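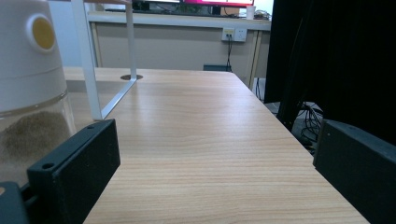 Chamada de participantes: diário do desconfinamento nos serviços públicos

Procuramos 30 pessoas que vivam em Portugal continental e que estejam dispostas a registar, durante o mês de maio e as semanas que se seguirem, o que acontece quando tentam usar um serviço público que foi anunciado como reaberto. Repartições, conservatórias, balcões municipais, centros de saúde, transportes. O registo é feito em casa, por escrito, no fim de cada tentativa. Inclui os telefonemas que ninguém atendeu.

A iniciativa é da Murkano, associação de leitura e acompanhamento de políticas públicas, em atividade desde 1996. Não recebemos encomendas de ministérios nem de câmaras. Também não temos grande confiança nos balanços que uns e outros publicam sobre si próprios, e convém que quem se inscreve saiba disso à partida.
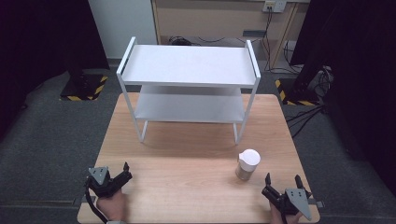

Tempo de leitura: 6 minutos

Porque lançamos esta chamada

Desde que se começou a falar de levantar as restrições, ouvimos muitos verbos no futuro. O atendimento será retomado por fases, haverá condições de segurança, os prazos serão revistos. Pode ser que sim. A experiência dos nossos associados com anúncios deste género aconselha alguma reserva: entre o despacho e o balcão costuma haver uma distância, e essa distância raramente aparece nas conferências de imprensa.

Há quem nos diga que é cedo para avaliar. É uma objeção que ouvimos sempre. Mais tarde dizem-nos que já passou muito tempo e que ninguém se lembra ao certo. Por isso preferimos ter os registos feitos no dia, por pessoas comuns, com as horas apontadas.

Não partimos do princípio de que tudo vai correr mal. Se um participante marcar uma renovação de documento, for atendido à hora e sair de lá com o assunto resolvido, queremos isso escrito com o mesmo pormenor. Um diário só de queixas serve de pouco, e já vimos demasiados.

O que se pede

Cada participante mantém um diário simples. Sempre que precisar de um serviço público, regista o que foi anunciado (e onde), o que tentou fazer, por que meio, quanto tempo esperou e qual foi a resposta. Se houver uma resposta escrita, guarda-a. Se houver uma linha telefónica que cai ao fim de certo tempo, anota ao fim de quanto.

Não pedimos que ninguém se desloque de propósito. Quem puder tratar do assunto a partir de casa deve fazê-lo, e quem pertencer a um grupo de risco não perde o lugar por passar semanas sem nada para registar. Uma semana em branco entrega-se em branco. Agradecemos que ninguém invente diligências para encher páginas.

Os textos são enviados através da Purken, a plataforma de inquéritos que usamos desde o último trabalho. Não é bonita e por vezes obriga a repetir o início de sessão. Quem não se entender com ela pode mandar o diário por correio eletrónico ou ditá-lo ao telefone, e nós passamos a limpo.

Antes do arranque há uma sessão de preparação por videochamada, conduzida por Begoña Requena, responsável pela recolha. Explica-se como distinguir o que se viu do que se deduziu, coisa que parece óbvia até se lerem os primeiros diários. “A funcionária estava mal-disposta” é uma dedução. “A funcionária disse que não tinha indicações sobre o assunto” é um registo. Preferimos a segunda frase.

Quem pode participar

Qualquer pessoa maior de idade que escreva em português com clareza suficiente para ser entendida por um desconhecido. Não exigimos habilitações. Interessam-nos especialmente quem vive fora de Lisboa e do Porto, quem trata dos papéis de familiares mais velhos, trabalhadores independentes à espera de apoios e pessoas estrangeiras com processos de residência em curso.

Não aceitamos candidaturas de titulares de cargos políticos, assessores, dirigentes partidários ou pessoas que trabalhem em comunicação institucional. Não é nada pessoal. Funcionários públicos são bem-vindos, desde que não façam registos sobre o próprio serviço.

Se tem um processo em tribunal contra uma entidade pública, diga-nos. Não é motivo de exclusão, mas temos de o saber antes de ler o que escreve sobre ela.

Compensação e dinheiro

Cada participante que entregue o diário completo recebe 20 euros, em transferência. É pouco, e não vamos fingir que paga o trabalho. O resto do orçamento é um apoio de 1000 euros da Fillier, destinado à transcrição e à revisão dos textos. O acordo com a Fillier está disponível para consulta a quem o pedir e não lhe dá acesso aos diários antes da publicação. Perguntaram-nos se esse tipo de cláusula se cumpre. Até hoje cumpriu-se, e se deixar de se cumprir publicamos também isso.
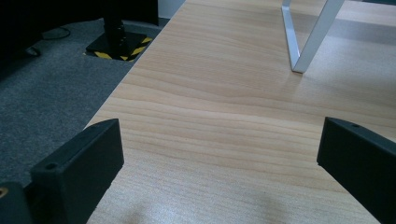
Setúbal, 2020-05-11

Nota da coordenação

Desde a primeira divulgação desta chamada chegaram-nos perguntas que merecem resposta conjunta.

A primeira é se o trabalho não se sobrepõe aos inquéritos de satisfação que os próprios serviços costumam fazer. Sobrepõe-se pouco. Esses inquéritos são respondidos por quem chegou a ser atendido, e a nossa curiosidade começa um passo antes. Uma pessoa que desistiu à terceira chamada não conta para nenhuma percentagem de utentes satisfeitos.

A segunda é se temos alguma garantia de que as conclusões serão lidas por quem decide. Nenhuma. Enviaremos o relatório às entidades mencionadas, com prazo para resposta, e publicaremos as respostas que vierem, por inteiro. Em trabalhos anteriores recebemos sobretudo avisos de receção – e uma carta longa a corrigir-nos o nome de uma direção-geral, no que a carta tinha razão.

A terceira é sobre o próprio método. Um grupo deste tamanho não representa o país, e não vamos publicar percentagens nacionais a partir dele. Quem nos ler a dizer “os portugueses consideram” tem autorização para protestar. O que podemos fazer é descrever casos com rigor suficiente para que outros os verifiquem. A leitura dos diários segue o guião Llorente, que obriga a duas leituras separadas de cada texto e a deixar escrito onde os leitores discordam. É lento. Já nos sugeriram substituí-lo por um programa que classifica as frases em positivas e negativas, e recusámos depois de o ver tratar um agradecimento irónico como elogio.

Proteção de dados

Os diários são guardados sem nome. Nas passagens publicadas retiramos moradas, números de processo e tudo o que permita reconhecer o participante ou o trabalhador que o atendeu. Não queremos transformar isto numa lista de funcionários, muitos dos quais estarão a aplicar instruções que mudaram na véspera. O nome do serviço e o concelho mantêm-se, salvo em localidades tão pequenas que isso identifique alguém.

Pode desistir a qualquer momento sem dar explicações. Nesse caso escolhe se quer que apaguemos o que já enviou ou se o podemos usar.

Como se candidatar

Envie uma mensagem através do formulário da página da Murkano, com o assunto “Diário”. Indique o concelho onde vive, os serviços de que prevê precisar e um contacto telefónico. Junte um parágrafo a contar a última vez que tratou de um assunto num serviço público, com ou sem final feliz. Lemos esse parágrafo com atenção; ao currículo, se o enviar, não ligaremos muito.

As candidaturas são vistas por ordem de chegada por Begoña Requena e por Marcelino Escobar, que coordena a edição. Procuramos variedade de concelhos e de situações, portanto é possível que alguém que escreveu mais tarde entre antes de alguém que escreveu primeiro. Respondemos a todos, também aos que não forem escolhidos. Dada a matéria deste projeto, ficaria mal não o fazer.

A chamada fecha no fim de maio ou quando o grupo estiver completo. Para dúvidas sobre a compensação ou sobre o acordo com a Fillier, escreva a Marcelino Escobar pelo mesmo formulário.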